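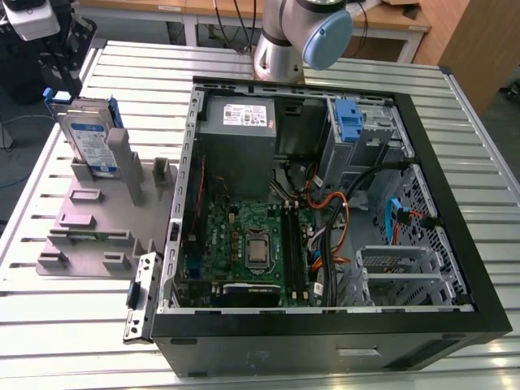

Border clearance delays: a broker's view

Polyxeni Stamatopoulos has worked as a customs broker in Silden for nine years. She says the new screening rules at the Zallton crossing, in force from June, have changed her working day more than any tariff.

"We used to file in the morning and have a truck through by lunch," she said. "Now I tell clients to plan for the next day."

The rules require an extra security declaration for each load. Her office lodged 224 of them in the first month, and five were sent back over spelling. She does not object to the checks themselves.

"People want a secure border, and so do I. My complaint is that there are 3 officers on the desk and they go home at 5."
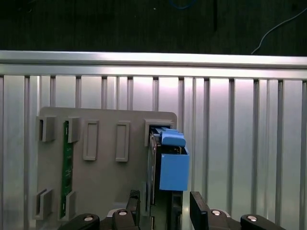 Stamatopoulos was asked whether politicians from either side had been to see the crossing. One had, she said, for a morning, and he spent most of it on the bridge with reporters. Her letters to the ministry have been answered with a form reply.

She would like the declaration merged with the existing manifest, as the Tefera crossing has done on trial.

"It's the same information typed twice. Fix that and I'd stop writing letters."
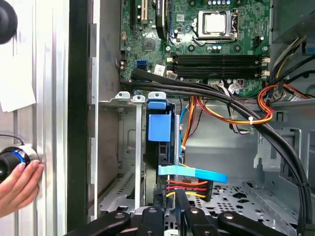 Computer hardware, seen with the case open.

A review of the Zallton rules is under way. Stamatopoulos has sent in a submission and has not heard back.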